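Clivholm Planel tower, refurbished: is tool-free worth the extra?
Review by Esther Mabula

Every few years somebody decides that the screwdriver is the enemy. The Clivholm Planel is a full-size desktop tower sold on the idea that you can open it, swap a drive and close it again with your bare hands, and the refurbished ones go for a good deal more than the plain office boxes of the same age. Mine came from Galanis for $200. A comparable machine with ordinary screws was $50 less from the same seller, same processor, same amount of memory. So the question I wanted answered was pretty narrow. What does the extra fifty get me besides blue plastic?

I should say that I don't mind screws. A screw holds, you can feel when it's tight, and if you lose one there's a coffee can full of them in every garage. Plastic latches get brittle and the replacements are sold by one company until the day they aren't.

The box showed up on a Tuesday, packed well enough, no dents. Galanis had listed it as "cosmetic grade A," which in my experience means whatever the seller wants it to mean, but this one was clean apart from sticker residue on the top. The fans had been dusted. The inside of the front grille hadn't.

Getting in

The side panel comes off with a lever. Pull, tilt, lift. It works the way the listing says it does, and I went looking for the catch and found a small one: the panel has to go back on at exactly the right angle or the bottom edge rides up over the lip, and the lever will still close most of the way. I had it together wrong for an entire evening before I noticed the gap. A thumbscrew would have told me.

Handles

Two of them, gray, one at each end of the front. I had written these off as decoration. I'll take that back, mostly. The tower is heavy, and getting it from the floor to the bench and laid over on its side is a job where you want something to hold. The top one feels solid. The bottom one flexes more than I like and I wouldn't swing the whole machine from it. Clivholm makes a lot of noise about the handles in its old brochures and says nothing about how much weight they're rated for, which I would have thought was the first thing to print.

Drive bays

Tool-free is supposed to pay off here, and it comes close. You squeeze the tabs on the caddy, it slides out, you spread the caddy a little and the drive drops in against the pins. The first swap took me longer than screws would have. By the third one I was faster, fine. But how many people are swapping drives three times in a week? If you run a repair counter, I see it. If you put in one drive in November and forget about it until the computer dies, you've paid for a convenience you'll use once.

The caddies also hold the drive with a fair amount of play. I could rattle it by hand. Once the caddy is seated in the cage the rattle goes away, but there's a hum under load that my older screwed-down machine doesn't make. It could be the drive. I don't think it's the drive.

Room to work

No complaints on this one, and I tried. With the tower on its side you can get both hands at the board. The memory comes out without having to move anything else. The expansion slots have a hinged retainer in place of individual screws, and it holds a short card well. With a long, heavy card I'd want more than a hinge.

The cabling is another story. The power leads are all much longer than they need to be, and the slack ends up stuffed in by the drives. You can tie it back with zip ties, which you'll supply yourself. For a computer that was sold on how pleasant it is to work inside, somebody gave up early on the wiring.

Galanis says it tests every unit before shipping. Mine booted. The system clock was wrong and the battery needed replacing within days, so I'm guessing the test is short.

The tray

I also bought a Plastberg parts tray, the molded kind with raised pockets and posts, so I could keep things in order with the machine in pieces. I expected to use it for a day and then lose it behind the bench. It's overpriced for what it is, and the smaller pockets are too shallow to keep anything from hopping out if you bump the bench. The rear slot is the one part I'd defend — a drive stands upright in it, caddy and all, so the label faces you and nothing is resting on the connectors.

So would I buy the Planel again? At the plain-box price, yes, right away. At fifty over, only if I planned to be in and out of it a lot, and I'd want to see photos of the latches first. Ask the seller whether all the caddies are included (Galanis shipped me one fewer than the listing said, and it took 2 emails to get it sorted). The tool-free parts do cover the everyday stuff like drives and cards. For a deep job, with the processor out, the socket bracket flipped up and the WD Blue parked in its blue caddy over on the gray tray, the latches stop mattering much, and what you're left dealing with is that bundle of black, red and yellow wires looping through the drive cage. Clivholm never did come up with a blue tab for that.
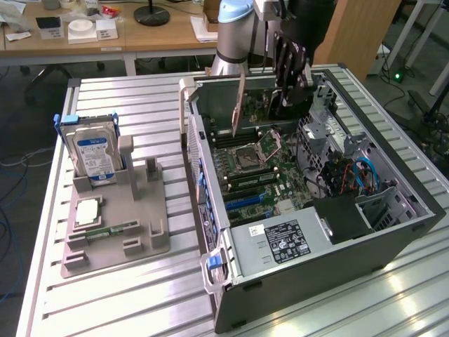
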